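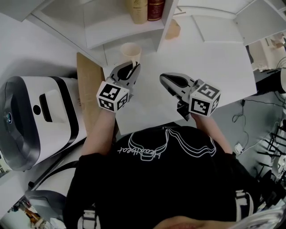 Hultden Shared Workshop – Hand-held Gripper Build
Progress report to the Wedden small projects fund
Last updated: October
Posted October, by the Hultden build group

Search this site Enter keywords Go

1. Status

The build is in its second stage. Both hand-held grippers are assembled and in use at the bench, one per hand, each with a printed marker cube fixed at the rear. The overhead camera mount is finished. Paper cups are the current test object. The arm that will eventually replay the recorded motions has not been started, and no grant money has been committed to it.

2. Work completed this period

The finger profile was revised. The first version was straight and tended to push a cup over before both sides made contact. The current finger is curved toward the tip, with a dark inner pad. Pinching a cup near the rim deforms it; pinching at mid-height is more repeatable, and the operator notes now specify this.

The trigger return spring was replaced on both units. The original spring was too stiff for sessions longer than a few minutes – operators reported sore index fingers and began closing the jaws unevenly.

Marker cubes were reprinted in matte white. Gloss stock produced glare under the workshop lights and tracking dropped out at steep wrist angles. Cube-to-finger offset is now measured on a jig after every reassembly.

3. Recording

The target for this stage is 3,000 usable pick-and-place recordings. Sessions run at a plain white table next to the shelving, with one operator working both grippers. Single-hand tasks are recorded with the second gripper held clear of the object, so that the tracker always has 2 cubes to solve for.

Recordings are processed with Monix, the group's own alignment script. It rejects any take in which either cube is lost for more than 5 consecutive frames. The main cause of rejection is the operator leaning over the table and shading a cube from the camera. Raising the mount would help, but the wide lens already bends straight edges noticeably toward the margins, and calibration would have to be redone.

4. Outstanding items

– Trigger housing: hairline crack at the lower screw boss on one unit. Reprint in a tougher filament.
– Cable runs on the floor beside the table to be moved into a covered channel.
– Jaw opening sensor: readings drift over a long session. Cause not yet identified.
– Salminen bearing order: back-ordered, 9 weeks quoted. Plain bushings are fitted in the meantime.

5. Budget

Spending is within the approved amount. Filament ran over its line and fasteners came in under. The camera line is closed. We request that the unspent balance for bearings be carried into the next period.

6. Next period

Finish the cup recordings, then move to rigid bottles and small boxes using the same fingers. A decision on the arm will follow once the drift fault is resolved.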